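September, notebook entry, resistance rig

Picked up at 7 this morning where I left off with the Skorkley rower, and what a good morning it was! The new damper plate is in. I ran it at the two lowest settings first, then worked up in short bursts (twenty seconds hard, forty easy, the way the interval classes use it), and the flywheel comes back to speed so much more cleanly than with the old plate. Wonderful thing to feel through the handle.

Strokes logged on this plate so far: 2,486. No squeal from the chain. The old plate was already rattling by then.

Mal-soon rowed the second block because my legs had gone. Her peak was 212 watts and she was chatting the whole way through, so I think the top setting is still too soft for anybody strong. She also caught something I'd missed — the seat roller clicks once per stroke, always at the catch, never at the finish. We swapped the left roller for one off the Pimen bike frame (same bearing, lucky us) and the click moved to the other side. So it's the rail! I was all ready to blame the rollers. Rail comes off next session.

Monitor notes
The Moon display still drops the rest countdown if you stop pulling before the work interval ends. Classes will hit that constantly. Mal-soon wants it to hold the last number on screen and I agree, it's much kinder when you're gasping. Firmware is with the Skundari people now. I sent them the log with stroke 66 marked, where it blanks out and then restarts from zero.

Foot straps: new webbing holds well, buckle is fiddly with sweaty hands. Try the wider buckle.

Bench, same day
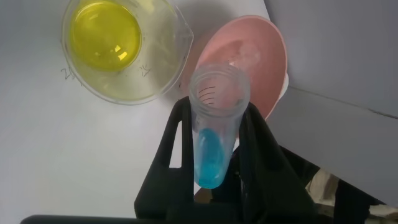

Beaker with the yellow liquid, spout to the right.

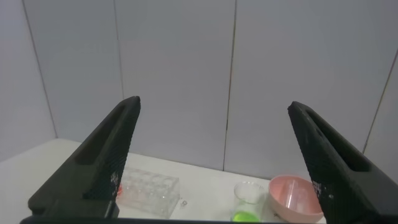

Next session
Pull the rail, check it for straightness on the flat plate, photograph any wear marks.
Full interval set at the top damper setting, both of us, same warm-up.
Ask Skundari whether the countdown fix can go in without wiping the saved workouts.
Order wider buckles, and chain oil while I'm at it.
Mal-soon is bringing the heart rate straps — can't wait to see recovery plotted against flywheel speed!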